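Skála Table: Frequently Asked Questions

What is the top made of?
The Skála has a solid wood top in a pale blond finish. The boards are cut so the long grain runs the length of the table. No two tops have the same pattern, and we can't match a new table to one you already own.

Does it come in other sizes?
There are two lengths. Both use the same legs and the same hardware. The longer one ships in two cartons, which may arrive at different times of day. Please wait for both before you start putting it together.

Why does my table look lighter in the middle than it did in the store?
It's usually the light. The finish has a low sheen, and a window or ceiling lamp can wash out the grain in one area. Look at the same spot from the other side of the table before contacting us about a color problem. 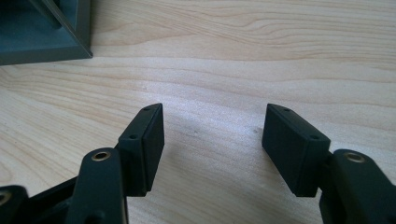
Skála top in pale blond, with a dark gray plastic tray at the upper left.

Some parts of a top have bold, wavy figure and others are quieter. The color can also shift from tan to a slightly pinkish beige on the same table. We don't treat either one as a defect.

Can I keep trays and desk organizers on it?
Yes. Plastic trays can sit directly on the wood. Lift them when you move them, and wipe underneath now and then so grit doesn't collect under the rim. Rubber feet are a different matter. Some kinds leave a mark that won't come out, so put felt or cork under them.

How do I clean it?
Use a soft cloth dampened with water and a drop of dish soap, then dry the top with a second cloth. Wipe along the grain. Don't use scouring pads, glass cleaner, or anything with bleach.

Do I need to oil it?
No. The top is sealed at the Memon workshop. Oil will sit on the surface and turn sticky.

What about scratches?
Light ones can be buffed with the Stameo repair pad, sold separately as item 1377. For deeper scratches, send us a photo taken in daylight, along with your order number. Sanding the top yourself ends the finish warranty.

Can I put hot dishes on it?
Use a trivet. A coffee mug is fine on a coaster.

How long is the warranty?
The frame and legs are covered for 9 years, and the finish for 2. Keep your receipt. If you bought the table through Stuta, start your claim with them and they will pass it on to us.

Is the tray included?
No, the table is sold without accessories.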